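Print this page | E-mail this page

Section 7: Making Your First Paper Lantern

Welcome to the fun part! Your Plorninow craft kit is unpacked, the Cenance cutting mat is flat on the table, and now you and the kids get to make something that glows. Set aside an afternoon if you can (little ones love to linger over the decorating, and so do I).

Before you start

You will need one sheet of lantern paper, the safety scissors, a glue stick, a pencil, a ruler and one battery tea light. The kit holds enough paper for 11 lanterns, so don't worry if the first one comes out a bit wonky. Ours did, and it still hangs in the kitchen window!

CAUTION: Use battery tea lights only. Never put a candle or any other flame inside a paper lantern. Keep button batteries away from small children, and check that the battery door is screwed shut before you hand a light over.

Cutting and folding

1. Lay the paper with the patterned side down. Cut a strip an inch wide from one short end and put it aside for the handle.

2. Fold the rest of the sheet in half the long way, patterned side out, and run a fingernail along the crease. Kids are great at this bit.

3. Draw a pencil line an inch in from the open edges, all the way along. This is your stop line.

4. Cut from the fold up to the stop line, and keep going until you have a row of slits. Leave the width of a thumb between cuts - younger children can go wider, and the lantern will look just as good.

NOTE: If a cut runs past the stop line, put a bit of clear tape on the inside and carry on.

5. Open the sheet out gently. Now decorate! Crayons, stickers, stamped potato stars, anything goes. Go easy on wet paint, which makes the thin strips curl.

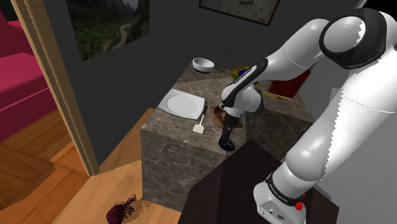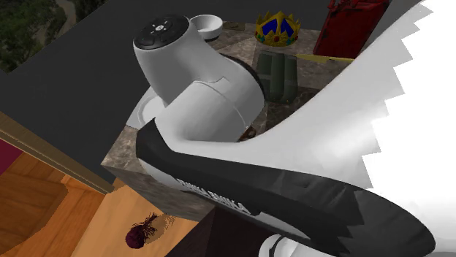
6. Roll the sheet into a tube so the short ends overlap by half an inch. Glue the overlap and hold it while you count to 30 together, out loud and in silly voices if you like.

7. Press down lightly on the top so the middle puffs out. Glue the handle strip across the top opening, one end on each side.

8. Switch on the tea light, stand it on a saucer and lower the lantern over it. Then turn off the lamps and enjoy!

Making a whole string

Once you have a few lanterns, thread the handles onto the Sokesitz cord and hang them across a porch or a bedroom wall. Sawsan Harb, who designed the star and moon papers in this kit, likes to alternate big and small ones, and it looks wonderful on a June evening. Leave the tea lights out of hanging lanterns, as they have no floor to sit on.

Spare paper is sold in packs under part number 689. Store it flat and dry.

Print this page | E-mail this page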